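Zerden's household linen exchange gets a home of its own

March 2020

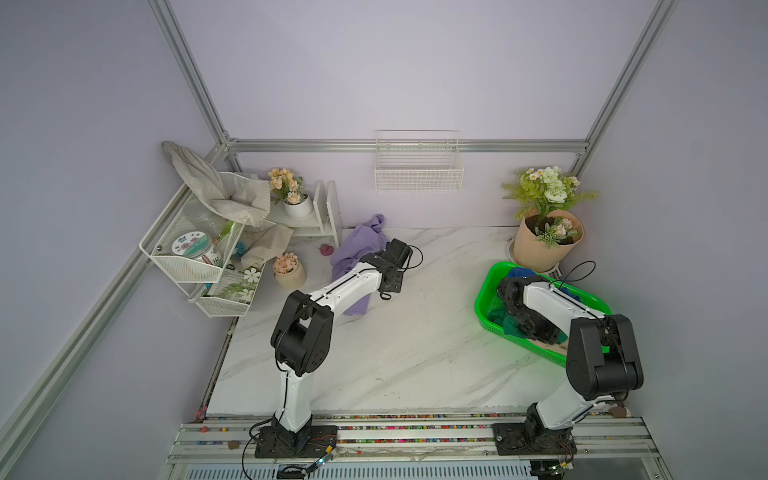
Dark blue and teal-green cloths in a bright green basket, with a lavender one on the tabletop.

Anyone in Zerden who has ever opened a closet and been met by a small avalanche of tablecloths will be pleased to hear that the Sandarura linen exchange has signed a lease on the old Voß dry goods store, on the corner across from the post office. The exchange has been getting by in borrowed rooms ever since it started, and the keys were handed over last week. The first shelves are already up along the back wall, where older customers will remember the button drawers.

For those who haven't come across it, Sandarura is a place to bring sheets, towels, napkins, curtains and the like that are still good but no longer wanted, and to take home something you can use. No money changes hands over the counter. You bring what you have, it gets looked over and washed again if it needs it, and you pick from the shelves. People with nothing to bring are just as welcome, and always have been. A good number of families setting up their first apartment have started with a pair of Sandarura sheets and a stack of dish towels that don't match.

It began with 40 households on the east side of town, most of whom already knew one another from the garden plots, trading out of the back of a station wagon on Saturday mornings. From there it moved to a hallway at the school, then to the side room of the library, where it stayed longest and where the smell of clean cotton used to greet you before you had got as far as the magazines. The membership list now stands at 116 households, and the side room had stopped being big enough well before last winter. At the December exchange the line for flannel sheets went out the door, down the ramp and past the bicycle rack, and a few people at the far end of it joined without knowing what it was for. (They were given flannel sheets.)

The Voß building has stood empty since the store closed. It sold fabric by the yard, work clothes, thread, oilcloth and a great many aprons to three generations of Zerden families, and plenty of people in town still have a curtain somewhere in the house that was cut on its long front counter. The counter is staying. So is the brass yardstick set into its edge, worn nearly smooth at the low end where most of the measuring was done. The owners of the building have offered a lease of 5 years at a rent the exchange describes as "very kind," and have agreed to see to the roof over the rear storeroom before the fall rains.

There is still a fair amount to do. The wiring has been checked and passed, but the plumbing needs attention before the two washing machines can come over from the library basement, and the front windows are being reglazed one at a time as the weather allows. The big wooden sign over the door has been taken down for painting. The plan is to leave the Voß name where it is and letter Sandarura underneath in the same green – a decision that took up most of an evening meeting, we are told, with strong feelings about the shade.

Once the doors open, hours will be longer than anyone has been used to. The library could spare its side room one morning a week, and the new shop will be open 4 mornings a week and one evening, which ought to be a relief to people who work days and have been sending their mothers. Opening is planned for later this spring. A firm date will be posted in the shop window and on the board at the post office as soon as the plumber is done, and the exchange asks that people please not leave bags on the step in the meantime, however carefully they are tied. The library will go on taking drop-offs at the side door until the move.

What the shelves are short of just now is plain and easy to say: twin sheets, bath towels, and pillowcases in any color. Baby blankets go out as fast as they come in. What they have plenty of is lace-edged table linen, and a quantity of round tablecloths that would surprise you, considering how many of us eat at square tables. Anyone planning a wedding or a big family reunion is warmly invited to come and help bring that pile down. Bedspreads and comforters can be taken again from the opening onward, now that there will be somewhere to put them. Pillows and mattress pads still can't be accepted.

Things that are too worn for another round won't be thrown away, either. Old towels go to the animal shelter in Uroslow, which collects a load every other week, and thin cotton sheets are torn up for rags for the bicycle workshop and the print room at the high school. Odd pieces in good colors are put aside in a box for quilters. The box has its own loyal following, and the rule of one armful per visit was brought in for good reason.

The extra space has also brought back an idea that has been floating around town for years, which is to have a mending table. Zerden had something of the kind long ago, when the Voß store kept a sewing machine going in the window and would turn a collar or sides-to-middle a sheet while you did the rest of your errands. For anyone too young to have slept on one, that meant cutting a sheet down its worn center and sewing the two good outer edges together, so that you got several more years out of it and a seam down the middle of the bed. The exchange would like to set up a table in that same window with two machines and a decent lamp, where people can bring a torn hem or a missing button and be shown how to put it right. Two machines have been promised already. Both need belts.

Folks from Uroslow have asked whether they can use the exchange too, and the answer is yes. The county bus stops nearly at the door, and there was talk at the last meeting of sending a carload of linens out that way now and again for people who don't travel easily. Nothing has been settled on that yet, and it may have to wait until the shop is up and running.

For now, the most useful thing anyone can offer is a strong back or a tape measure. The shelving from the library has to be carried across, the storeroom needs a coat of paint, and there are curtains to be made for the changing corner at the rear, which will be a nursing corner when it isn't wanted for anything else. Fabric for those has been found, naturally. It came out of the last unopened carton in the Voß storeroom, a blue and white check that quite a few readers are likely to recognize from their grandmother's kitchen, and there is enough of it left over for the windows.

A sign-up sheet for painting and carrying is at the library desk. Please bring your own gloves, and park behind the feed store so the delivery trucks can get through.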